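Harnel Blocks: read me first

Hi! I put this folder together because I kept losing track of my own notes on sorting and stacking small colored blocks, and people kept asking me for them. So now it all lives in one place. Help yourself.

What's in the folder

There are 128 layouts, each one a plain text file that says which blocks go on the table and how they're turned. Most layouts use only a handful of blocks. Next to those you'll find over 400 pictures, sorted into 8 subfolders by activity (line up, stack, sort by color, clear the table and so on). The subfolder called Distel is the odd one out. It started as a separate set with its own naming, and I haven't had the heart to rename everything, so the file names in there run backwards compared to the rest. Sorry!

The blocks

Small, rectangular, all close to the same size, one color each. I like them plain. I tried a set with printed letters for a while and kept wanting to spell things, so those got retired in November. If you're making your own set, go for colors you can tell apart at dusk. My dark brown one passes for black in most light, and in the layout files it's always called "dark" so I don't have to argue with myself about it.

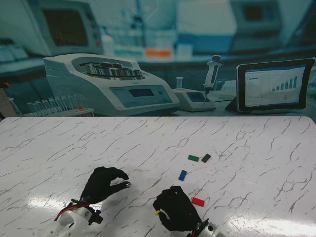

Blocks on the marble-pattern top: green, dark, blue and red lying down, yellow between black-gloved fingertips.

The table

A glossy white top looks great and wipes clean in a second, but it throws glare like crazy. Keep that in mind if you're picking out colors by software, especially yellow. The Ueda subfolder was done on a matte gray top instead (much kinder, kind of dull to look at). The grey veins in the marble pattern are just pattern, so please don't line anything up with them. I did that for a whole afternoon once and had to redo it.

How to read a layout file

One block per line: color, then place, then turn. Places are loose words like "middle" or "near right". If a block is being held, the line says "held" and skips the turn. There are 3 files where I forgot the turn altogether, and they're listed in orora.txt along with every other goof I know of.

Using it

Take whatever you like, change it, print it, hand it to your kids. If you build a bigger set out of it, keep this file in there somewhere. Fixes are very welcome, just put the layout number in the subject line so I can find it!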